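Section 4. Planning and Budgeting for Hand-Held Gripper Stations

Karker Set-Up Guide, Part B: Before You Order
Revised 14 December 2024. Section editor: Marlies Stöckli

This section applies to sites buying hand-held gripper tools for tabletop and kitchen tasks. Complete it before sending the order form in Appendix C. Sites that already run Karker stations can skip to 4.4.

Typical work with the hand-held tool: light tabletop items, and cookware gripped at the rim.
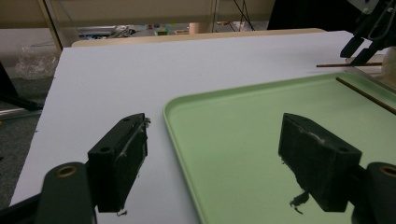
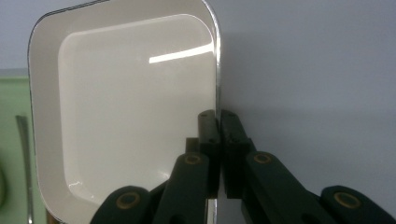
4.1 Define the task list

1. Write down every object the station will handle during the first budget period. Include the awkward ones. A thin stick and a square frying pan put very different demands on the same pair of fingers.

2. For each object, record the weight, the thickness at the grip point and the surface finish. Measure cookware at the rim, where it will be held, and again at the thickest part of the wall.

3. Mark each object as one-tool or two-tool. A two-tool object is one that must be steadied by a second gripper while the first one works. If any object is marked two-tool, plan the whole station for two tools. Do not plan to share the second tool between stations.

4. Mark any object with a coated or glazed surface. These objects wear out and must be on the replacement list in 4.3.

Note: Object lists longer than one page should be split by station. A single list for a whole site leads to over-ordering of fingers and under-ordering of pads.

4.2 Choose the station size

1. Select a tabletop that leaves clear space on all sides of the largest object. The operator's forearms and the tool body need more room than the object does.

2. Check the height of the work surface with the person who will use it most. The tool is held for long periods, and a surface set too high tires the shoulder.

3. Decide whether a top board is required. A plain board over an existing table is acceptable and costs less than a new table. It must not rock or slide when pressed at the corners.

4. Plan the cable path. Overhead routing is preferred. Where cables must cross the floor, budget for a floor cover.

5. Reserve a shelf or counter for objects not in use. This is often left out of the plan and then bought in a hurry.

Caution: Do not place the station where an operator holding a pan or other heavy object must step backward over a stand leg or cable.

4.3 Prepare the budget

Use one budget sheet per station. The sheet has four lines. Enter all amounts before tax.

Line A, Tools. Two hand-held grippers for a two-tool station. Enter the quoted price from your supplier, not the list price. The planning value used in this guide is 3000 per station for the pair, in the currency of the order.

Line B, Wear parts. Finger pads, finger tape, pivot bushings and screws. The planning value is 280 per station per year. Tape on the gripping edges scuffs and frays and has to be treated as a supply item. Bushings last much longer, but order a spare set with the tool so that a worn joint does not stop the station.

Line C, Objects and furniture. Trays, sticks, cookware, boards, shelving. Buy two of every coated object. Matching replacements may not be sold a year later, and a change of pan partway through a project means repeating the measurements in 4.1.

Line D, Labor. Set-up, training and weekly inspection. Sites tend to enter set-up only. Inspection time recurs and must be entered for the full period.

Note: Lines A and C are one-time costs on most sites. Lines B and D are running costs. If your finance office treats these separately, send the sheet to both budget holders at the same time.

4.4 Adding tools to an existing station

1. Confirm that the new tools use the same finger mount as the old ones. Akesex fingers and Karker fingers are not interchangeable without the adapter plate.

2. Check the opening width against the thickest object on the current list.

3. Count usable spare pads in stock and subtract them from Line B. Do not count pads that have already been re-taped.

4. Update the floor plan if the cable path changes.

Caution: Do not mix old and new fingers on one tool. Uneven pad wear lets a thin rim turn in the grip.

4.5 Order timing

Tools are made to order. Wear parts ship from the Lerosgate store. For work starting in July, the signed order form must be in before the spring closing date printed on the form. Late orders are placed in the next production run and cannot be moved forward.

Partial deliveries are possible on request. Tick box 6 on the form and name the station that is to be equipped first.

4.6 Sign-off

The budget sheet needs two signatures: the site lead and the equipment planner. For Hauser sites these are Notburga Hauser and Hubert Hubmann. All other sites send the sheet to Nataša Omerović, who returns it with an order number. Questions about wear parts go to Kulap Phromma.

Keep a copy of the object list from 4.1 with the signed sheet. It is needed again in Section 5, step 2.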